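Week 4 - How We Talk About Reverberation

Welcome back, everyone, and thank you for the kind notes about last week's listening walk (I read every one of them, and I'm still smiling over the stairwell recordings!). This week we stay indoors and think about why a room seems to hold on to a sound after you've stopped making it. Clap once in a tiled hallway and once in a closet full of coats, and you already know most of what the formulas will tell you. 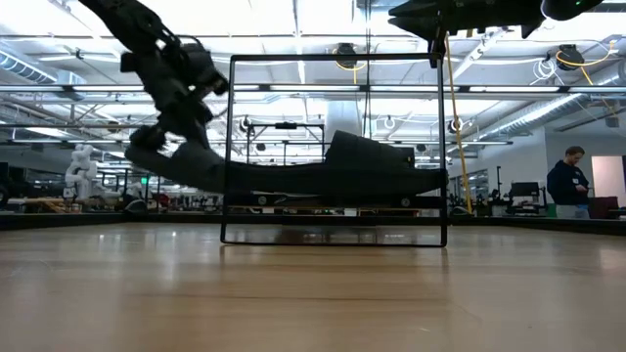
Hard, smooth surfaces send sound back into the room, while soft ones soak a good deal of it up, and people count as soft surfaces too. A hall with 400 seats can sound quite different at an afternoon rehearsal than it does with a full house - something singers learn early and often grumble about.

Please read chapter 13 of Kimaro before we meet, and don't worry if the math on the last pages feels heavy, we'll go through it together. Alfie Kershaw's short piece on the Horrocks chapel is optional but lovely. Bring 15 lines of listening notes from any room you like.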